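Kids' Tech Corner: The Robot Arm That Builds Computers

Ages 8 and up. Grown-ups can read too, fine.

Okay. Quick question first. What's inside a computer? Not the screen part. The big box part. Lots of stuff! A big green board, wires in every color, a metal box that feeds power to everything. Somebody has to put all that together. Usually a person with small fingers and a lot of patience.

But what if a robot did it?

That's what the Keltetti kit is for. It's made by a company called Hollus and it's for schools, clubs and repair shops. You get a robot arm program, a gripper (that's the robot's hand) and a gray plate to hold the small parts. You bring your own computer to work on. An old one is best!! Don't use your mom's.

First, some words you need

Motherboard. The big green board on the floor of the case. Everything plugs into it. Think of a town, with all the roads leading in.

CPU. The part that does the thinking. It's a flat little square and it sits in a socket. The socket has a metal frame and a lever. Lever up, socket open. Lever down, CPU stays put.

Memory. Also called RAM. Long thin green cards. They hold the stuff the computer is busy with right now, like the game you are playing. Turn the power off and they forget it all.

Power supply. A metal box. Takes electricity from the wall and hands it out to the other parts. Never open this one. Not ever, not even unplugged.

Gripper. Two fingers, no thumb. Opens and closes. Sounds easy. It is not easy, keep reading.

How the arm does a job

Every job is really a bunch of tiny jobs. Say you pick up a pencil. You look, you reach, you pinch, you lift. You don't even think about it. A robot needs all of those spelled out, one after the other, and if one is wrong the rest is wrong too. 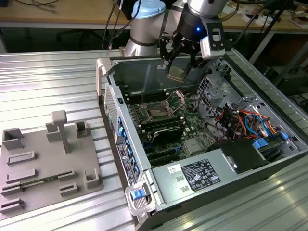 Small parts are the hard ones. Squeeze too little and the part slips. Squeeze too much and it bends or cracks. Your fingers have skin that feels things, so you know when to stop. The Keltetti gripper has a number you can set for how hard it squeezes, from 1 to 38. Start low. Purificación Gallardo runs the after school club at Crabtree and her kids found this out with a cracker. At 38 you get crumbs. At 12 you get a whole cracker, moved from one plate to another. Everybody cheered and then somebody ate it.

Then there's the lining up part. A memory card only fits one way, becuase there is a little notch in the bottom edge. Put it in backward and it just won't go. A person feels that and flips it around. A robot will keep pushing unless you tell it to stop. So Keltetti has a stop rule. If the arm pushes and nothing moves, it lets off and waits for you. Good rule.

Why the plate?

Ever try to find one Lego in a big bin? Takes forever. Now picture it always in the same spot, standing up the same way. Easy! The plate does that. Low slots for thin cards, boxy holders for other bits. You put each part where it goes and the arm knows where to reach. Parts that lie around any old way are much harder for it.

The case goes on its side next to the plate, open side up. Arms like to reach down. Try not to bump the table. If the case moves even a little, the arm is still going for the old spot and you have to set it up again. Ask me how I know.
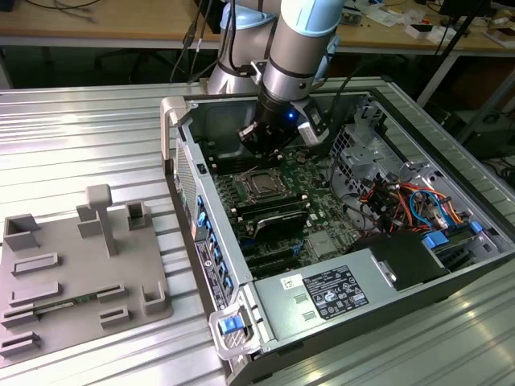

The gripper just above the motherboard, over by the memory slots. The gray plate is on the left.

Good stuff and not so good stuff

Good: the plate. Really simple, works great, kids get it right away.

Good: the slow button. Makes the arm go at turtle speed so you can watch every move. Use it the first time, always.

Good: it shows you the steps as picture blocks, so you can drag them around and change the order. Swap two blocks and see what happens. (Mostly the arm grabs at air.)

Not so good: the book that comes with it. Tiny letters, and 2 pages are upside down in my copy.

Not so good: cables. The kit doesn't do them at all. Wires flop and bend and never sit the same way twice, and that's super hard for a robot. You plug those in yourself.

Also it's slow. A kid who has done it before will beat the arm at putting in memory. We raced. The kid won. But the arm doesn't get bored and will do it the same way all afternoon.

Hollus has a smaller kit coming in January, called Natau, for kids with no robot arm at all. You make the moves on a screen. Haven't tried it yet, will write about it when I do.

Safety!

A grown-up stays in the room. Computer unplugged before the side comes off. Hair tied back, no long sleeves. Hands away from the table when the arm is on, even if it's not moving. Know where the red stop button is befor you start. And touch something metal first so you don't zap the parts with static, you know, the sock on carpet thing.

Try it at home, no robot needed

Get 2 spoons. Those are your gripper fingers. Put a playing card on the table and try to pick it up with just the spoons. Now try to stand it in the gap between two books. Hard, right? Next, have a friend tell you each move out loud and do only what they say. Nothing extra. If they forget to say "let go," then you hold on.

Write down the steps that worked. That's your first robot program.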